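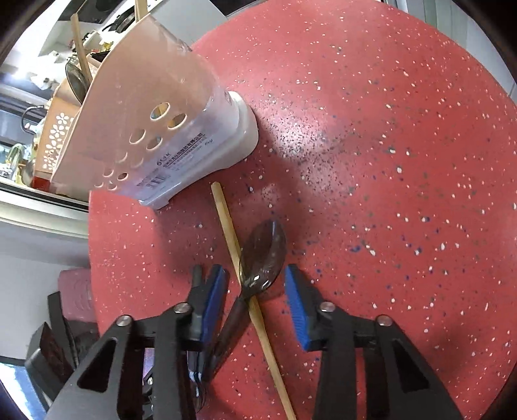 Pre-session check, hand-held grippers, kitchen tasks. I did this one on my own as Birthe Lauritsen was off, so the comments are mine and you can blame me for the spelling! Today's task is putting cutlery away by hand so the Grudeo arm can learn it later. I like the blue pads against that speckled red table, they're dead easy to pick out when I go through the recordings, and the spoon and chopstick were lying crossed between them, so watch which one you're grabbing.

1. Jaw pads: OK
Both on straight, no lifting at the corners. I gave them a wipe anyway.

2. Screws on the upper joints: OK
Nipped one up a quarter turn (my fault, I'd been fiddling on Friday).

3. Jaws open and close freely: OK
A bit stiff on the first few squeezes, then fine.

4. Lens clean: OK after a second go
Thumbprint. Mine again.

5. Table steady, floor clear: OK
Please push the chairs right in before you start walking round with the gripper.

6. Utensil holder stands up by itself: COMMENT
I'd like something heavier. Emiliano Pastor has a spare one and I've asked him for it.

7. Nothing hot or sharp within reach: OK
Hob off, knives in the drawer.

8. Storage: OK
366 demonstrations on the card, copied over to Miranda before I wiped it. Room for plenty more.

9. Stop button on the remote-control arm: NOT CHECKED
Arm was unplugged all day. Do this before anyone drives it!

Next full check due in March.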